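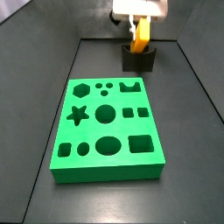 9/14/24 - Second pass on the veterans-as-sources coding, withdrawal coverage only. Garba's summary says the scheme "holds up well" and I don't buy it yet. We have seven slots for what a quoted former service member is doing in a news story (witness, technical expert, policy critic, policy defender, mourner, candidate, other) and every quote has to go down one of them. With a green foam tray like that, cutouts in all different shapes, you at least get to start with blocks, and a yellow block either goes into its holder or it doesn't. A retired sergeant who describes the airfield in one breath and calls the president a disgrace in the next has no shape I can point to. We've been pushing him into "policy critic" and writing down that he fit.

Where the numbers stand. The Urska pull gave us 1,430 items for May. After taking out wire duplicates and the pieces where "veteran" meant veteran senator or veteran goalkeeper, we are down to 345. I did not expect the drop to be that big. Garba thinks the dedupe is right and the raw pull was just fat. Possible. But the dedupe matches on the first paragraph, and local papers rewrite the first paragraph and leave the rest alone, so I'd expect it to miss copies, and it would also merge two different stories that open on the same agency sentence. Both errors are in there, I'm fairly sure. No idea which is bigger.

Agreement between Garba and me on the double-coded set (40 items) was 80 percent. That's the figure in his summary. What is not in the summary is that the easy slots carry it. Mourner is easy. Candidate is easy, the story says he's running for something. Take those out and we are arguing over nearly everything else, mostly critic against expert. I want it reported by slot or not at all. A single percentage for this looks tidier than the work was.

Three items I went back to:

Item A. Former pilot, quoted in a regional daily on whether the evacuation could have run longer. He gives fuel and crew rest as the limits, then says "somebody should resign." Garba coded expert, I coded critic. Reading it again, I think he's both, and the headline writer picked critic. We told ourselves to code the quote and ignore the headline. I don't think either of us managed it.

Item B. Man described as a "special operations veteran" with no unit, no years, no job. Six paragraphs of opinion on foreign policy. He's quoted for what the label does to the reader. Our scheme has nowhere to record that the credential was never stated. I'd add a yes/no field: does the story give any service detail a reader could check. Cheap to code and I suspect it will be more useful than the slots.

Item C. Defender of the withdrawal, former infantry officer, now at the Mowat Institute. The story mentions his service twice and Mowat once, at the very bottom. If he'd been against the withdrawal we would have caught this as a campaign of some sort. I caught myself being softer on him. Writing it down so it's written down. 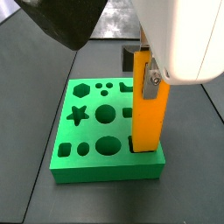 Green foam block, orange gripper finger lowered into one of the cutouts.

On the Zavis tool. Kenneth Rutherford wants us to run the whole set through Zavis for tone and compare with hand codes. I ran a few last night. It rated a quote as positive that said, in full, "Great job, everyone, truly." Any person who has read a newspaper knows what that man meant. It also marks anything with the word "killed" as strongly negative, and in this pile that means most of the pile, including flat one-line biographies that say what someone did in the war. So a famous source gets a darker tone score before he opens his mouth. Rutherford says the errors will wash out at scale. They won't if they all lean the same way, and these do. I'm willing to run it as a comparison, as long as it stays out of the main table.

Also not convinced by the claim that started all this, that outlets lean on ex-military critics more than ex-military defenders. Maybe. Critics may simply pick up the phone. We never see who was called and said no. All we can count is who got printed, and the draft intro keeps sliding from "printed" to "sought out." Changed it in two places, there will be others.

Base rate problem, still open. To say critics are overused we need something to compare with. The Werell survey asks former service members about the withdrawal but the wording is bad: "Do you feel the withdrawal was handled as well as it should have been?" Someone can support leaving and still say no to that. Plenty did, I would guess. It's the same mix-up the stories make, leaving at all against how the leaving was done, and if we use that survey as the baseline we build it into the finding. Garba says it's the only survey we have. True, and a bad ruler is still a bad ruler. My vote is to split critic into two (against the decision / against the execution) and drop the comparison with the public or with veterans at large.

Checked a side point while I was in there. The same handful of names keeps coming back. One source turns up in outlet after outlet with the same sentence, which traces to a single TV appearance. We count him every time he's printed. For reach that is fine. For "how many veterans are saying this" it is badly wrong, and the draft does both in one paragraph. Need a unique-speaker ID. Spelling of names is a mess, so this will be by hand.

To do:
- Speaker IDs, me, before anyone runs another table.
- Split critic. Recode the double-coded set first and see if agreement moves. If it goes up a lot I'll be suspicious of that too, we both know the items by now.
- Fresh items for a second agreement check, drawn by someone other than Garba or me.
- Look by hand at a slice of what the dedupe threw out.
- Ask Rutherford what result from Zavis would make him stop using it. He didn't have an answer last time.
- Take "holds up well" out of the summary.

Garba read this over my shoulder and says item A is expert and he'll die on that hill. Left at critic for now, flagged.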